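Testendale film studio open day, quick notes before I forget it all. Got there late, missed the intro talk. December, freezing, car park full by 10.

Main draw was the Medska stage. Built for a costume drama that ran 31 episodes, and half the village street is still up. Doors open onto nothing – you get told off for trying them. Smaller than it looks on TV. Much smaller.

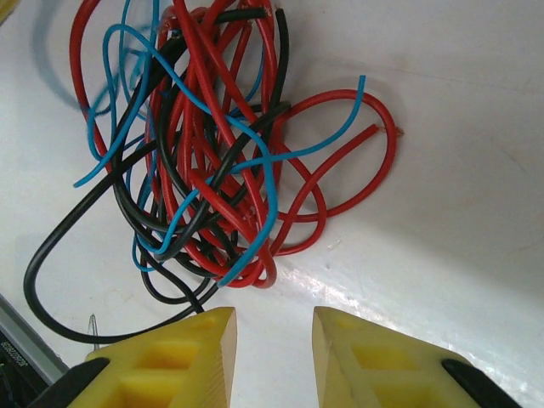

Then Despina Furtună on playing the landlady for 4 seasons. Best part of the day by miles. She started in radio plays, got the TV part in 2000 after someone else droped out, learned her lines on the night bus. Very funny about wigs. Took questions till they turned the lights up.

Costume store next, 69 coats on one rail, all labeled by actor. No touching.

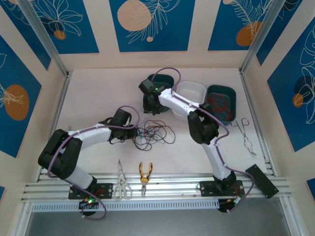
Lunch in the Flulden canteen, soup fine, line awful. Skipped the makeup demo for it and wish I hadn't. Caught the end of the Sheikh screening room tour insted – old projector, good seats, ten minutes of outtakes.

Tickets for the spring one go on sale at noon at the gift shop desk, cash or card. Bring a coat.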